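Ollwood Rovers (American football)

Ollwood Rovers is an amateur American football club from Ollwood. The team plays in the second level of the regional league and uses the Vogler Ground, which it shares with a rugby club. The ground has 1,605 seats, and with the standing places on the east bank it can hold about 4,000 people.

History

The club was started by former students who had played together at college in Ultville. In the first seasons it had no ground of its own and played on school fields, often with borrowed goalposts. The move to the Vogler Ground came after promotion from the third level. The highest attendance, 2,664, was at a play-off match against Corkham Miners, which Ollwood lost by 2 points after a safety in the last quarter.

Style of play

Ollwood is known in the league as a running team. The offence uses two backs in most situations and passes rarely on first down. This way of playing has given the club many low-scoring matches – good for the defence, but it makes it difficult to come back when the team is behind at half-time.

Colours and kit

The home shirt is dark green with white numbers. The away shirt is white, and the helmet is the same for both. Players buy their own training clothes, and the club provides only the match kit, which is given out in August before the first practice match.

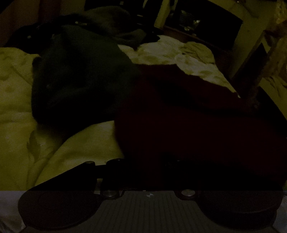

Rivalry

The main rival is Corkham Miners. The two teams meet twice in a season, and the winner over both matches keeps a wooden shield until the next year. If each team wins once, the shield stays with the previous holder. Matches against Ultville are also well attended, although they have no trophy.

See also
Corkham Miners
Vogler Ground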